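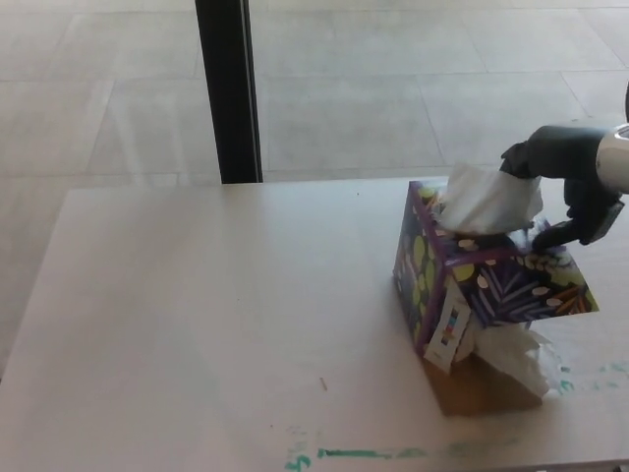

Stadium security for the regional cup: what did you think of the new setup?
Forum > Matchday > Getting in and getting home

eleo_north
Just back from the semifinal and I have to say, I was impressed! Two rings of checks this year, one out by the tram stop and one at the turnstiles, and I still got to my seat before the teams came out. Last October it took me most of the first half. The stewards at the outer ring were friendly, they had a separate line for families, and you could see the police hanging back by the fountain without getting in anyone's face. Anyone else go?

Stakeo
Yes! Gate 6, in and seated with time for a pretzel. Announced crowd was 2,253, so not a monster, but that little ground feels packed when the away end is full. Loved the drums.

old_terrace
Glad you two had fun. I was at Gate 5 and it was a mess. They took my umbrella, a folding one, and gave me a paper ticket for it, and after the game there was one guy with a pile of umbrellas and a line back to the parking lot. Two rings of checks for a fourth-tier semifinal is overkill if you ask me.

eleo_north
Ugh, sorry about the umbrella. It was on the list they put out though, anything with a metal tip.

old_terrace
What list? It went up the night before on the club page. I don't live on the club page.

Bảo Doãn
I worked the outer ring for this one (paid steward, second season) so take this as one person's view. The idea with the first check is that you never get a big crowd squeezed up against the turnstiles, which is where people get hurt. Bags get looked at early, tickets get scanned late. Gate 5 got slammed because two supporter buses arrived together and both parked on that side. We moved people over from Gate 6 but it took a while to get the word. Umbrellas, yeah, that needs a better system. I said so at the debrief.

Stakeo
Thanks for coming on and explaining that, Bảo. And thanks for being out there in the rain!

clallex_fan
Away supporter here. 551 of us in the corner and we were searched a lot harder than your lot. Flags unrolled, shoes off for a couple of the teenagers. Great game, great noise, but that bit left a sour taste.

old_terrace
Shoes off is ridiculous.

Bảo Doãn
@clallex_fan I wasn't on your end so I can't say what happened. Please send it to the club with the gate and the time, they do read those. There was a flare at the Antal game and I know the away checks got tighter after it.

clallex_fan
Right, but that wasn't us.

eleo_north
Fair point. Same search for everybody would suit me fine, I'd happily unroll my flag too, it's a beautiful flag lol. So who's going to the final?? I'm thinking the early tram and then walking the last stretch along the river.

Stakeo
Me! Bringing my sister, her first match ever!!

old_terrace
I'll be there. In a raincoat.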